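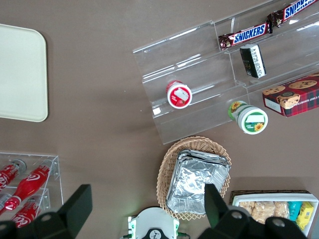 Start with the snack counter, because everyone in the room has stood at one. Samah El Ouafi set up the first one for us at the Prirkell office, and most of what I know comes from watching people use it. The clear stepped stand does most of the work. Snickers bars go on the top step, where people look first. Foil containers stay out of it, in their own wicker basket — they slide around on a shelf.

Pause. Ask who restocks at their own office. Wait for hands.

Next point: height. We kept 528 pick-up notes at Prirkell, and 255 of them were for something on the highest level. Say the numbers slowly. Don't claim it proves much, it was one office.

Round jars are the awkward item. Lay them with the lid toward the person and they can tell what they are getting. Stand them up on a deep step and they hide whatever is behind.

Move on to drinks.
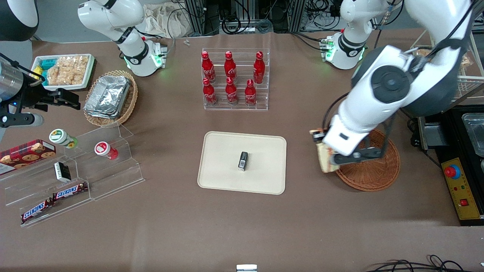 Coca-Cola on a two-row rack, a tray of snacks and wicker baskets nearby.

Bottles get their own rack. Back row higher than front row, labels out. At Bomard they kept drinks in a box under the counter and people asked for them all day. Tell the Lemberg story here if there is time, skip it if we started late.

Trays: one kind of thing per tray if you have the space. Crackers can share with other wrapped snacks. Leave one tray nearly bare for whatever comes in during the week.

Refill takes around 9 minutes with two people. Front row first, then the steps, baskets last. Wipe the clear stand before anything goes back on it — fingerprints show.

Last slide is the shelf plan from Kolář. Leave it up during questions. Handouts are by the door, and the July session covers ordering.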